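From: Asger Overgaard
To: stundura-list
Date: 12/19/19
Subject: Re: [stundura] Toaster task, and who is doing what before the break

Sigrún Lykkegaard wrote:

> Could someone who was at the bench last night tell the rest of us where we are? I have 5 people asking me whether the breakfast task is still on for the Jellonstead meet, and I'm running out of ways to say "probably". Also, is the bottle in or out? The rules on the wiki say one thing and Pace says another.
>
> Sigrún

Hello all,

The breakfast task is still on. The bottle is in. The wiki is wrong, and as I wrote that page I'd be grateful if we could leave it there.

For those who missed the last thread: each team records its own demonstrations with the hand-held gripper, trains on them over the break, and then we all turn up in January and watch our robots do something else entirely. The scoring is unchanged from Pace's draft. You get 8 points for lifting the bottle and putting it back on its coaster, and the toast is worth more than that because the toast is harder. A bottle forgives you. Bread remembers everything.

Here is how the table stands at the moment, from the gripper's side of things.

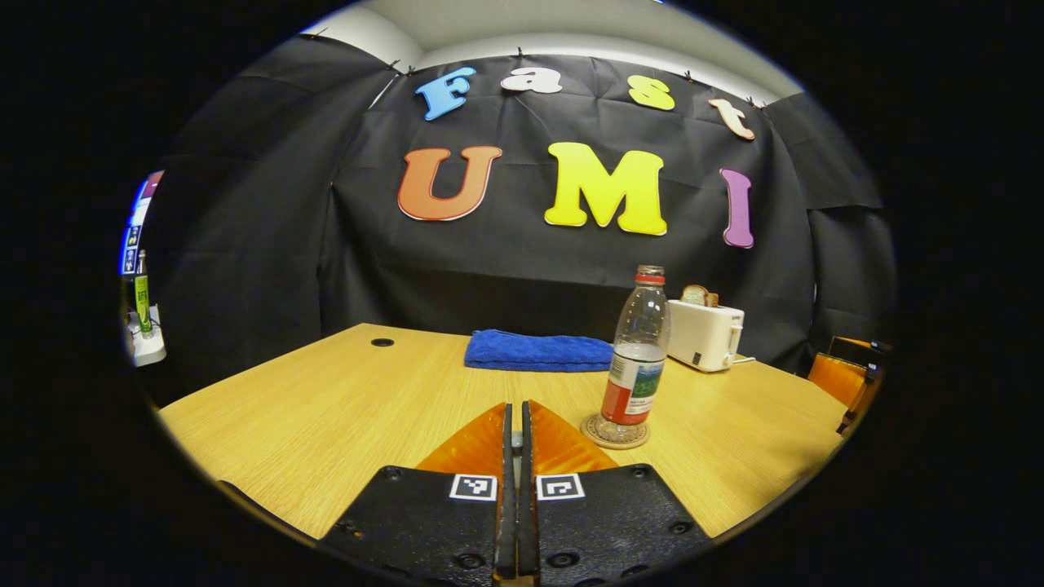

*Bench layout with toaster, towel and bottle, fingers nearly closed.*

A few points, in the order I remembered them on the bus:

- Keep the two little square markers on the finger plates clean. We read the gripper opening off them, and Sedia's team lost a whole evening to a thumbprint of jam.
- The toaster stays unplugged during recording. I know it is less realistic. I have also met you.
- Fold the towel before each take. If your policy only works on one particular crease, that is between you and your policy, but the judges will be refolding it.
- Please don't rearrange the letters on the backdrop. Yes, I have seen what you can spell with them.

On numbers: we have 336 usable demonstrations on the shared drive. Pace would like 2000, and Pace may have them if Pace comes in and does them. My wrist has views on the matter. If you can manage an hour before we close for the break, put your name on the sheet by the door and tell Sedia which task you're recording, so we don't end up with another night of nothing but towels.

Sigrún, to your other question (the one you sent off-list, sorry): no, teams can't bring their own bread. We tried that in the autumn and somebody brought a baguette - a lovely thing, but it didn't fit in the slot and the argument went on longer than the heats.

I'll fix the wiki tonight. If it still says "bottle optional" tomorrow, shout at me here and not on the phone.

Asger

-- 
Stundura robotics club list
To leave, send "unsubscribe" in the subject line. Sending it to everyone in the body doesn't work, however often it is tried.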